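Graltell - Cinta métrica amarilla con botón de bloqueo
Medición y herramienta de mano > Cintas métricas > Ref. 361

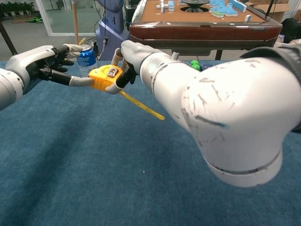
Viktória Bodnár pregunta si sirve también para medir muebles antes de comprar una alfombra o si es más una cinta de obra. La usa ella sola en casa y necesita que la hoja quede quieta mientras apunta los números.

Sí, sirve para esto. La carcasa es amarilla y se encuentra rápido en un cajón lleno. El botón de bloqueo está en la parte superior, al alcance del pulgar, y mantiene la hoja fuera hasta que usted lo suelta. La hoja es también amarilla.

Para medir una alfombra o una moqueta recomendamos apoyar la hoja plana sobre el tejido, sin apretar. Si el pelo es alto, la medida puede salir un poco corta - mejor repetirla por el otro lado. Para una mesa con borde levantado se mide primero el exterior y después la superficie interior, y se anotan las dos cifras por separado.

Datos del artículo
Color: amarillo
Bloqueo: manual, con botón superior
Peso: 130 g
Presentación: en cartón, sin blíster
Garantía: 34 meses con el tique de compra

Uso y cuidado
Limpie la hoja con un paño seco antes de recogerla. No la deje volver de golpe; acompáñela con la mano hasta el final. Si la hoja se dobla en un punto, este punto queda débil y conviene cambiar la cinta. No se venden hojas de recambio para este modelo.

Disponibilidad
Quedan 113 unidades en el almacén de Ivach. Los pedidos hechos antes de mediodía salen el mismo día laborable. En la tienda de Savetti se puede probar en el mostrador, y allí también aceptamos devoluciones de compras por internet, siempre con el cartón original.

Otros clientes han mirado también
Nivel de bolsillo Jõgi
Lápiz de carpintero, caja pequeña
Funda de cinturón para cinta métrica - compatible con la ref. 361

¿Tiene otra pregunta sobre este artículo? Escríbanos desde el formulario de contacto e indique la referencia. Las respuestas se publican en esta misma página.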